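4.2 Wrapping soft, curved pieces

Most of what we have said so far concerns hard goods with square corners, the kind of thing a packer can set on a table and fold paper around without thinking very much. Upholstered and felt-covered pieces are another matter, and we would like to spend a little longer on them, partly because they gave everyone on the project so much trouble and partly (we admit) because we grew rather fond of them. Over the course of the November sessions our packers at the Bindico hall handled 164 items, and 20 of those had a soft outer surface and at least one long curve.

A curve asks a lot of a flat sheet. The material wants to go straight, so the packer gathers the extra into folds, and the folds pile up on the inside of the bend, where they slip if they are not held by a hand or a bit of tape. Jussara Brandão, who trained the packers and had spent many years in furniture moving before she joined us, taught them to start at one end and work along the piece in short turns, smoothing as they went. She was also very particular about seams. A seam is a handy guide for the eye, and she liked the edge of the wrap to finish close to one, so that whoever opened the bundle later would know where to begin. Figure 7 shows clear wrap on the end of a dark green curved piece with a matte, felt-like surface; a faint seam runs diagonally near the place where the plastic stops, and a good deal of crumpled white material is bunched up beyond it.
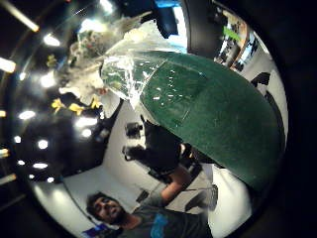
Figure 7. Clear plastic around one end of a curved green piece.

4.3 What the packers told us

We asked each packer to talk with us for a few minutes at the end of the afternoon, over coffee, and those conversations were some of the most useful hours we spent. Nearly all of them brought up the crinkling. Thin plastic catches the light in every crease, and several people said that under ceiling lights they found it hard to judge whether a sheet was lying flat or had a pocket of air beneath it, so they went by touch. Others preferred the heavier film from Rocha, which creases less but is tiring to pull. We had used over 900 feet of film by the end, and opinion on the two kinds was still nicely divided.

Related sections
4.1 Boxes, crates and square corners
4.4 Unwrapping at the Fanirano store
5.1 Film, paper and blankets compared

Last updated: November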